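Notes on moving out

We gave up the Urquijo Street apartment in December after nine years. The lease said 70 days' notice, which I had forgotten, so we paid for both places longer than planned.

Books were the worst of it. I sold more than half to Casimiro Lorente, who runs the used shop on the corner, and I already miss the atlases. Change your address with the bank first. Ours took two tries and a phone call, and one statement still went to the old place.

Big flat things are easier with a hand at each corner. Measure the stairwell before you lift anything. I measured the door and forgot the landing.

The new kitchen gets sun until 4 p.m. I still reach for the light switch on the wrong side.

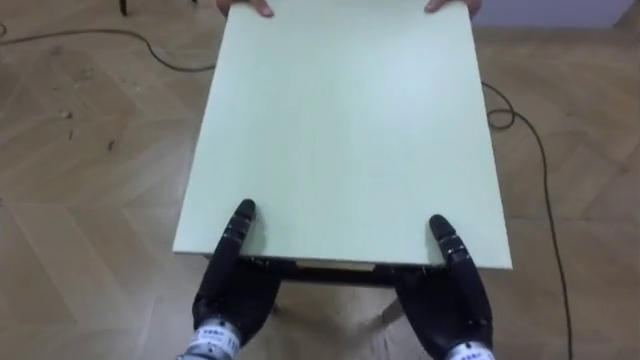

No. 9

Next time, the garden.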